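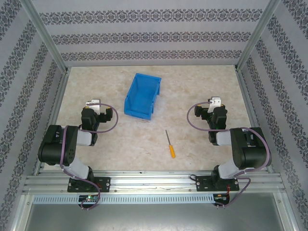 Maintained by Warrick Bolger and Hussam Awwad. Last edited 7 March 2022

Savley two-arm bench kit — data card

Contents: 187 episodes recorded on the Savley kit, two arms on one aluminum rail, facing inward.
Task: put the screwdriver in the blue bin. Either arm may pick. The bin starts empty.
Split: 16 episodes held out for testing, the rest for training.

Setup notes
Each arm has its own control board at the front rail. Leave slack in the purple cables — a tight loop limits wrist travel. Recheck the base plate bolts after every 14 episodes.

Known issues
In five episodes the right arm log starts late. They are flagged in the index and kept in the training set.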